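## Review: Letside play food burger set, used for arm demonstrations

We bought 3 of these sets in August for the manipulation bench at Brovutcombe, to collect teleoperated demonstrations of sandwich building. Mafalda Veloso and I drove the arm for most of it, and Martim Paiva checked the recordings. We have 1261 episodes kept so far, so the set has had a fair amount of handling.

**Good points**

The pieces are different enough in shape and colour that the labels rarely get muddled. The patty is the easiest thing to grasp. The lettuce is ruffled and gives the fingers plenty to catch on, and a new operator can usually place it within a morning's practice.

**Less good**

The cheese is flat and smooth, and lifting it from the bottom of a container is slow work. We now prop it against the end wall. The top bun is glossy and domed, and it slides if you let go before it is level. Asuka Ishida wanted those episodes thrown out. I kept the ones where the operator nudged the bun back into place – the policy trained without them had no idea what to do with a crooked lid.

No containers are supplied. We use clear plastic ones, which are cheap, but the rims throw bright reflections and the depth readings suffer. Opaque would be better.

**Would I buy it again?**

Yes, for a first stacking task. For fine placement I'd look elsewhere. Do one full build by hand before recording, and write down the order of the layers so every operator follows it. Ours is bottom bun, patty, cheese, top bun, with lettuce added in the second batch of 500.

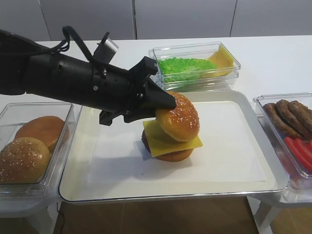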